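Chauke shared laundry to close for upgrade works

14/08/2019

Residents of the Chauke apartment buildings are advised that the shared laundry on the ground floor will close for 13 days from the first Monday in September. The works form part of the building services program approved by the owners earlier this year. 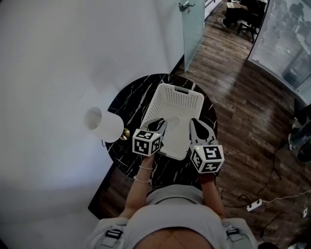
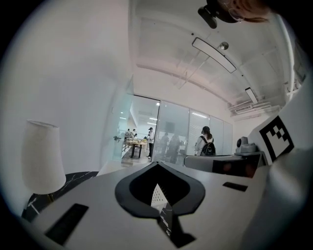 The program will replace the laundry's hot water system and the original drainage line, both of which have reached the end of their service life. Repairs to the drainage line have been needed several times over the past two winters, and further patching is no longer considered good value.

The contract has been awarded to Estoseo, which completed similar works at the Gornau building last year. Estoseo will also install eight new front-loading washing machines and a matching set of dryers. The new machines use less water per load and will accept card payment as well as coins.

During the closure, residents may use the laundry at the Kelludus building, a short walk away on the same side of the street. Access will be by the usual building key between 7 am and 9 pm. Residents of Kelludus are asked to expect busier periods in the evenings and on weekends, and to remove their washing promptly once a cycle has finished.

Water to all 413 apartments will be shut off on one morning during the works so that the new line can be connected. Notice of the date and time will be placed in letterboxes and in each lift at least three days beforehand. Parking bays next to the laundry entrance will be reserved for trade vehicles throughout the closure.

The price of a wash will remain unchanged until the end of the year. Any later change will be put to owners at the next general meeting, together with a report on water and power use in the first months of operation.

Items left in the laundry should be collected before the closure begins. Unclaimed clothing, linen and baskets will be held in the ground floor storeroom until the laundry reopens – after that date they will be donated or discarded.

Enquiries about the works may be made at the building office during business hours.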